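Print
E-mail

Chapter 3
Tableware and the Home Table

Before 1815, most families in the Tagle valley ate from shared bowls. Separate plates came later, with cheaper clay and better kilns.

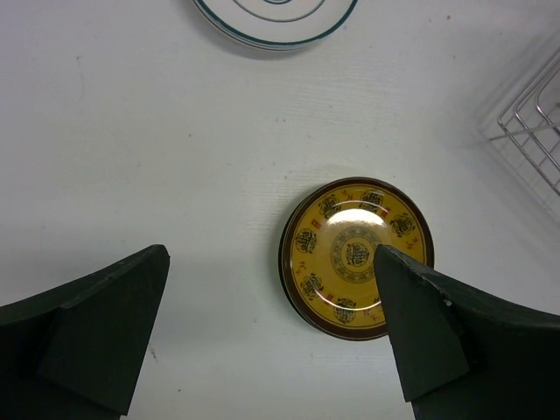 Glaze made the change last. It sealed the clay – and it gave potters a surface to decorate. The Hornent pottery sold its ware by the crate.

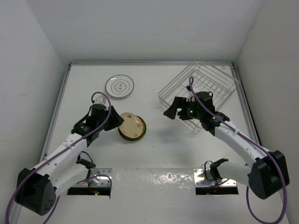
Figure 3.1. Stacked plates on a white tabletop.

Shape followed use. Saucers stayed small and shallow, while dinner plates grew wider.

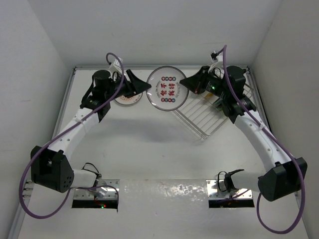 Why did saucers become common? Hot drinks spread to ordinary homes, and people wanted to protect their tables.

Storage changed too. Shelves gave way to racks in many kitchens.

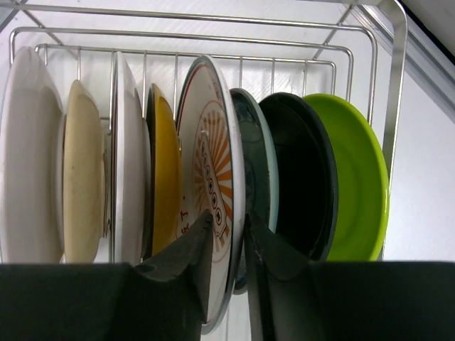 Figure 3.2. Plates upright in a wire rack.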